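Setting Up a Weekly Lesson Record for a Martial Arts Class

The record described below is used at the Clendholm school for its Monday youth class. It covers attendance, drill content and grading readiness on one sheet per student.

1. Open a new workbook and name it after the term. Add one tab per belt level.

2. In the first row of each tab, enter the column heads: student number, date, warm-up, form practiced, sparring rounds, remarks. Student numbers do not need to start at 1. Ours start at 992 and carry over from the old paper register.

3. Enter the form by its short code. Ratree Meesuk's code list has 7 entries for the lower belts. Write the code only, with no spaces.

4. Record sparring as the number of full rounds. A round stopped early is entered as 0, with the cause in the remarks column.

5. Lock the heading row and set the date column to month and day.

Checking grading readiness

A student may be put forward when the sheet shows 2 clean runs of the required form in separate weeks. Filter by form code, then sort by date. Runs with any entry under remarks are read by the instructor before they are counted. 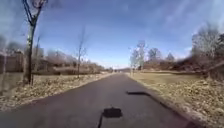

Total mat time is kept in minutes. The minimum for the first colored belt is 2,180, including warm-up. Put the sum formula in a cell above the heading row so that added rows do not move it.

At the end of term, save a copy as read-only and clear the entries from the working file. Keep the student numbers in place.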